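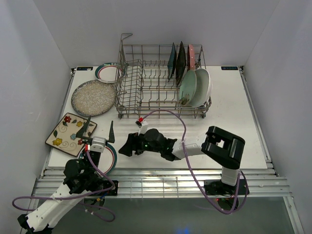

Hillgate Junior Golf – progress update, March

To: Igor Krawczyk, Bunting Fund

Quick one before the course meeting at 2 pm. Full accounts to follow when Makik send the last invoice.

Where we are

Short course: 9 holes marked out, all playable except the 4th. Green there still too soft on the left side, being left alone till the grass thickens. Temporary green in front of it for now, kids don't seem to mind.

Juniors: 41 signed up for the spring block. More than we planned for, so the beginners' hour is now split in 2 groups, early and late. Late group is fuller. Parents asked about a Saturday-style drop in as well, not promised anything.

Coaching: both assistant coaches have done their safeguarding course. Certificates are in the shared folder. Still need someone to cover the Easter holiday camp, have asked the club at Bristudeo if they can lend a person.

Clubs and kit: junior sets arrived from Makik, left-handed ones did not. Chased twice. Using cut-down clubs from the pro shop in the mean time – not ideal, the grips are too thick for the little ones.

Practice net: up and in use. One pole leans a bit after the wind, greenkeeper is looking at it.

Money

On budget for coaching and kit. Drainage on the 4th went over becuase the old pipe had collapsed further back than the survey showed. Covered from the contingency line, no extra ask at this stage.

Not done yet

Signs for the short course. Wording agreed, artwork isn't. Bunting logo needed in a bigger file please, the one we have prints fuzzy.

Handicap cards for the older juniors. Waiting on the county.

Next

Open the 4th. First junior match against Bristudeo, up to 2 teams from our side depending on numbers. Girls-only taster session, date to be be fixed with the coaches.

Can you confirm whether the second payment needs the signed form again or if last year's covers it?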